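Hartley Community Help > Home & Workspace > Furniture care

We use cookies to remember your login and count visits. By continuing to use this site you agree to our cookie policy. Accept | Manage settings

White ring and dull patches on an oak desk, what do I use?

I took over a wooden desk from an office that was clearing out in May. It's light oak with a curved front edge. There is a white ring near the left side from a mug, and the spot where your forearms rest has gone dull and a little sticky. I don't know what finish is on it. The label underneath only says Koscombe and the number 1214, and I can't find anything about either.

I have tried dish soap and water, which took off some grime but did nothing for the ring. My brother-in-law says to sand the whole top and start over. I would like to avoid that if I can. I work at it every day and can't have it out of use for a week.

Asked by deskbound_in_Trirkard

2 answers

Korkor Sowah
Don't sand yet. If it's veneer you can go through it in a minute, and a lot of office desks are veneer over board. Look at the edge and the underside first. If the grain on top doesn't carry on over the edge, assume veneer.

A white ring means moisture got into the finish. It usually hasn't reached the wood. Put a dry cotton cloth over it and go over that with a warm iron, no steam, for a few seconds at a time. Lift and look each time. If it fades, keep going. If nothing has changed after several passes, stop.

The sticky part is skin oil and old polish. Wipe it with mineral spirits on a rag, with a window open. Try it under the desk first. Change the rag when it gets brown. Let it dry overnight before you put anything back on it.

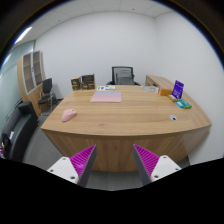

Light oak desk with a curved front edge, top mostly clear.

After that, see what you have. If the finish is still soft once the spirits have dried, the finish itself is breaking down and cleaning won't fix it. If it's hard but dull, a thin coat of paste wax will do. Rub it on with the grain, wait, buff it off. Don't use spray polish with silicone in it, it makes refinishing harder later.

I did my own desk this way 2 years ago and have waxed it once since. You can still find the ring if you know where to look.

Marked helpful by 31 people

oldvarnish
mayonnaise. leave it on overnight and wipe. worked on my moms table. also get a desk pad

Comments

pinehill: The iron worked for me but I got impatient and left it too long and now there's a shiny spot. Go slow.

deskbound_in_Trirkard: Checked the edge and it is veneer, so no sanding. Ring is mostly gone with the iron. Haven't done the spirits yet.

R. in Osirer: What paste wax? The hardware store here only has the kind for cars.

Korkor Sowah: Not the car kind. Ask for furniture or floor wax, clear or natural.

Filed under: wood furniture, stains, desks, office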